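BIRNETTI, September – Pestida Football Club will open its new youth training ground in Birnetti this month. The ground has two grass fields, one smaller field for the under-nines, and a stand with 494 seats.

The club bought the land from the Ibarra sports school after the school moved to the other side of the town. Work on the fields continued through the spring and the summer. The main sponsor of the project is Brellico, which has supported the youth teams of Pestida for 6 seasons. 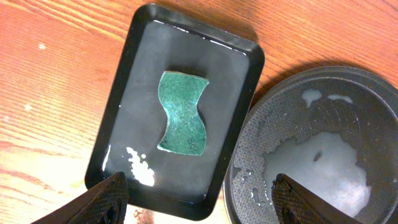
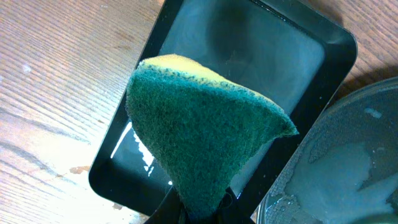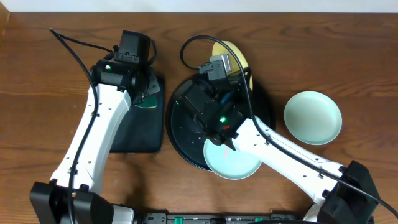

The under-21 team will play the first match on the new ground, against the under-21 team of Ibarra. These two sides met last season in the regional cup, and Pestida won on penalties after a late equalizer. After the match, players and parents are invited to a common meal in the clubhouse. The food will be served at a long wooden table, with the plates set out across the middle so that everybody can reach them. Guests are kindly asked to bring their own cups.

Tickets are free of charge for children, and members of the club can enter with their season card. All 7 youth teams of the club will be presented on the field at half-time. The parking area at the north gate has a place for 900 bicycles and a small number of cars, therefore we recommend to come by bus.

Regular training on the new ground starts in the week after the match. The training times for each age group can be found on the notice board at the clubhouse and on the website of the club.

Contact for the press: Pestida Football Club, press office, Birnetti.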